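**Thread: Cele Street warehouse fire — why did it take so long to reopen the road?**

**gutterball_589**
So the road past the old Drirnik warehouse is open again, 11 days after the fire. I drive to Bondville for work and have now seen every back road in the county, including one that ends in a pond. Did anyone hear a cause yet? The paper ran four paragraphs and two of them were the weather.

**mossypete**
Fire marshal's office says "under investigation." My cousin's neighbor says wiring. My barber says insurance. Take your pick.
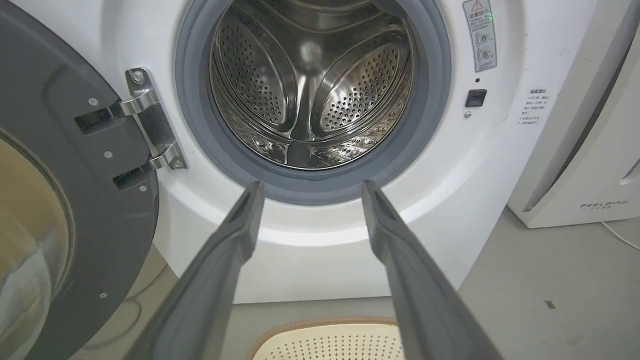

*Page last changed: 18/03/2024*

**tallboy_kev**
The building was empty, nobody was hurt, and we got 100 posts about it in one night. Slow month.

**hallway_lamp**
It wasn't empty. Cundska was renting the back half for storage. You could read the sign from the bus stop.

**tallboy_kev**
A sign is not a tenant. There's a sign for a video store on my block too.

**hallway_lamp**
There was a truck at the loading dock every morning, Kev. Unless the truck was also left over from the nineties.

**gutterball_589**
Can we get back to the road? Crews were done with the hoses by the next afternoon. After that it was cones and one guy in a pickup.

**oldsiren**
Retired from the department, so I'll bite. The front wall was leaning toward the street. You don't open a lane under a leaning brick wall, and you don't knock it down until the investigators are finished behind it. Eleven days is quick. I've seen a month.

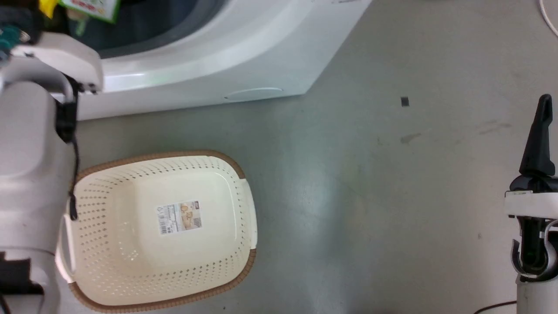

*Posted by oldsiren, Bondville board member*

**mossypete**
Fair enough on the wall. But they could have put up a detour sign that pointed somewhere. The one by the bakery sent me back to the bakery.

**oldsiren**
Signs are the county. I'm not defending the signs.

**hallway_lamp**
Smoke smell is still bad on the east side of Cele, by the way. I've had the windows shut 15 nights if you count the ones before the fire, when it was just cold.

**tallboy_kev**
So you had them shut four nights for the fire that hadn't happened.

**hallway_lamp**
I like to be early.

**gutterball_589**
County meeting is in April and the warehouse is supposed to be on the agenda. I'll go if someone tells me which road gets me there.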